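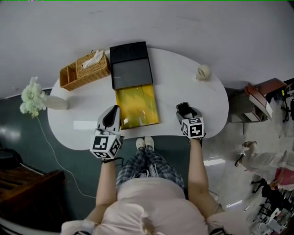 A Drestatico operator at the table with a gripper in each hand. The cubes with black square patterns are mounted on the grippers.

Drestatico Opens Second Room for Recording Hand Work

10 September 2023

The company Drestatico has opened a second room for recording examples of everyday table work, its project leader Sadao Sakamoto informed us this week. The recordings will be used to train Wandgate, a learning system which should later control a robot with two arms.

In the new room no robot is needed for the recording. The operator sits at a table, takes one gripper in each hand and does the task with the grippers only. Fingers are not allowed to touch the objects. Each gripper carries a marker cube, and from these markers the software calculates where the gripper was and how it was turned at every moment of the task.

"With the first method we moved a real arm by remote control, and it was very slow," said Mr. Sakamoto. "A person who holds the gripper directly can work almost in a natural way. The movement is smoother, and the people become less tired."

The company has prepared a list of 67 tasks for the autumn. Most of them are small jobs from home and office: opening and closing boxes, folding, laying a sheet flat, pulling a tissue, putting things back in their place. Every task must be recorded by several operators, and after each set the objects are moved to other positions. In this way the system should not learn only one arrangement of the table.

Until now 585 recordings have been accepted. Muammer Güler, who is responsible for checking them, explained that a recording is refused when the markers are hidden for too long, or when the operator helps with a finger. A dropped object is a different case. If the operator picks it up again with the gripper and finishes the task, the recording stays in the collection with a special label.

"We want also the corrections," Mr. Güler said. "The robot will drop things too, and it must have seen what a person does after that."

Thin and shiny materials are at the moment the most difficult part. A flat sheet gives the gripper very little to hold, and operators often slide it to the side of the table before they lift it. Mr. Güler's group has decided to keep both ways, sliding and lifting, as separate tasks in the list. Transparent materials were planned for the first series but were moved to a later one, except for colored sheets.

Operators work in shifts with a break after every 12 recordings. They receive one day of training, and the first nine recordings of a new person are always looked at together with a colleague. According to Mr. Sakamoto, experience with robots is not required. Some of the best results came from people who had worked before in packing and in sewing.

The grippers have already been changed once during the project. In April the operators complained about pain in the wrist, and the handle was made shorter. The recordings made with the old handle are stored separately and are not included in the number above.

Drestatico has not yet decided if the collection will be open for other groups. A first test of Wandgate on a robot is planned for the winter, with a small part of the task list.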